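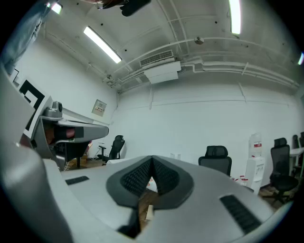 Ticket: Second gripper pose drops out, claimed fix does not hold up
Project: Grilline
Component: hand-held capture, marker tracking
Opened: 2025-02-18
Status: open (was closed, reopened by reporter)
Severity: medium, though I'd argue for high

Summary

The Grilline write-up says that tracking the left gripper from the right gripper's camera, using the square marker on its side, gives a relative pose good enough to train two-handed policies on. I can't reproduce that. On our recordings the relative pose is fine for a while, then jumps, then comes back as if nothing happened. The smoothing step hides the jumps in the plots but they are still in the training data.

Expected

Relative pose between the two grippers stays continuous while both are moving. If the marker is lost, samples get flagged and left out.

What I get

Samples are not flagged. The filter carries the last good pose forward and labels it valid. In the worst clip it does this for 50 samples in a row. The left gripper was moving the whole time, so those labels are wrong, full stop.

Log

Entry 1. Ran the stock pipeline on 20 clips from the office set. Jumps in 5 of them. Reran with the same seed and got the same clips, so it isn't random.

Entry 2. Was told this would be exposure, given the tube lights on that ceiling. Locked exposure and recorded again. Jumps still there. I'm not saying light never matters, but I'd like to see one clip where it's the cause before we keep repeating it.

Entry 3. Went through the bad clips frame by frame. The common thing is the marker sitting tilted against the left side of the view with only part of it showing. The detector wants all four corners. With two or three it gives nothing, and the filter takes over without a word. A person looking at the same frame can still tell fairly well where the gripper is, which is probably why it got past review.

Entry 4. Tried the Palaniappan branch, which guesses the missing corners from the block pattern. Better on paper. Fewer gaps, but two clips now flip the marker the wrong way around, and a confident wrong answer is worse to me than a gap. Backed it out.

Entry 5. Checked the camera calibration against the Fadis board. Error is small in the middle of the view and grows toward the sides, as you'd expect from a wide lens. That's also where the marker spends its time when the hands are apart. The write-up gives one average error for the whole view and I don't think that number tells you much.

Entry 6. Switched off marker tracking and used each gripper's own position against the room map. Slower drift, no jumps. The plain office helps less than people assume, with a lot of white wall and several near-identical black chairs. The map matched one chair to another once and slid sideways for a bit. So this isn't a clean answer either.

Reply from maintainer

Closing. Policy trained on this data reached the published success rate, so label noise is within tolerance. Please reopen if you see a drop on the robot.

Reply from reporter

Reopened. The published rate comes from the Plallberg bench task, where both hands stay close together in front of the operator and the marker is nearly always in full view. That task doesn't test the thing I'm reporting. A policy can do well on it with the left arm half asleep. I'd like to see the same result on a task where the hands move apart and come back, like opening a bag or folding a sheet.

I also asked how many samples were carried forward in the published set. The answer was "not many". The counter is right there in the filter, so could we please print it?

Reply from maintainer

Fair on the counter. Added a debug flag. On the first 2000 samples of the published set it shows a few carried forward, all short. Haven't run the rest.

Reply from reporter

Thanks. The start of a recording is when people hold the grippers still and neatly in view, so I'd expect that part to look good. Please run all of it.

Workaround for now

Set the hold limit in the filter to 5 samples and drop anything past that. You lose some data. Don't use the smoothed plots to judge a clip, look at the raw pose.

Still open

- Carried-forward count for the full published set
- Error reported by region of the view, not one average
- One retrain with the bad samples removed, same seed, same task
- Whether a second marker on another face of the housing would fix most of this for a few cents

Leaving this assigned to me until the first item is done.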